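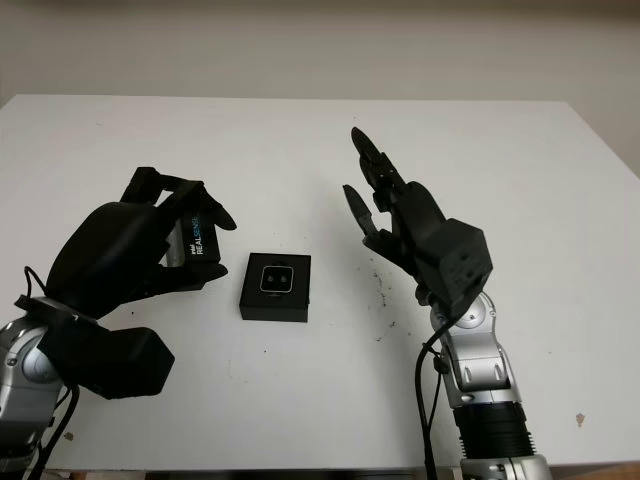

The two small boxes. One held upright, one lying flat, and the table in its usual condition.

Small Boxes, White Table
Posted February 13, 2026, by Lacey Entwistle
Filed under: Tabletops, Packaging, Stains

Welcome back to the gallery page at Drarum that gets the fewest visitors and the most mail. Last May I put up a set called Large Boxes, Brown, and a reader wrote to ask whether there would ever be a set called anything else. I thought it over through the winter. The boxes are now small and black.

About the boxes
The upright one says "intel REALSENSE" along its face, in white and light blue, with the words running vertically. I approve of this in principle and tilt my head every time in practice. Tracey Lightfoot thinks sideways lettering is for people who keep their boxes on shelves like books. Tracey keeps her boxes on shelves like books.

The one lying down has no time for words, at least on the side facing up. It gets a rounded square with a thin light outline and two little circles inside like lenses. I have been calling it the owl. Tracey says it's an electrical outlet from a country she hasn't visited. We have agreed to file it under O.

Black packaging is a nuisance to sort. Brown boxes tell you what they are from across the room, usually by way of a shipping label and a dent. Black ones sit there looking expensive until you walk over. We had a drawer of them at the old Ackroyd Street place and I opened the wrong one every single time, including the week I had put a sticker on the right one.

About the table
Yes, it's the same table for anyone keeping up with the series. It was sold to us as "bright white, easy care," and I'd like to meet the person who wrote the second half. White it certainly is. It is also flat and matte, which flatters a small black box and is merciless about everything else.

Regular visitors will want news of the marks. The dark cluster right of center is doing well. There are specks elsewhere, too, in no order I can defend. Near the lower right edge is the tan stain, which I blame on coffee and Tracey blames on me — those may be the same theory.

I have tried the following on the table, with results:

Dish soap. Cleaner table, same marks.
Baking soda paste. Same marks, plus baking soda in the hinge of my glasses.
The green bottle from Minach. Smelled wonderful for 8 days.
A placemat. Rejected by everyone else who uses the room.

The wall behind it is off-white, and you only find that out by standing a white table against it. In the shop the two colors looked like close relatives. At home they look like neighbors with a fence dispute. I was offered 728 shades at the paint counter and went with "whatever's already on there."

Notes from last time
The Large Boxes, Brown set brought in some 117 messages, most of them asking whether I flatten mine before recycling. I do. A couple of people wanted the tape brand. One gentleman in Wetholm sent a picture of his own garage, where the brown boxes reach the window, and asked if it was suitable for the gallery. It was suitable for a fire inspector, but I wrote back kindly.

If you send pictures, please keep to a single tabletop, leave the crumbs where they are, and tell me what the table is used for the other six days. Don't wipe it down on my account. I can always tell, and so can Tracey.

More in this series
Large Boxes, Brown
Lids Without Jars
Jars Without Lids
The Good Scissors and Where They Went (in 2 parts)
Tape, Nearly Finished

Captions by Lacey Entwistle. Objections by Tracey Lightfoot, who would like it noted that she has never once put a mug down on that table without a coaster. So noted. The coaster is in the Ackroyd Street drawer, with the rest of the black boxes.

Back to all galleries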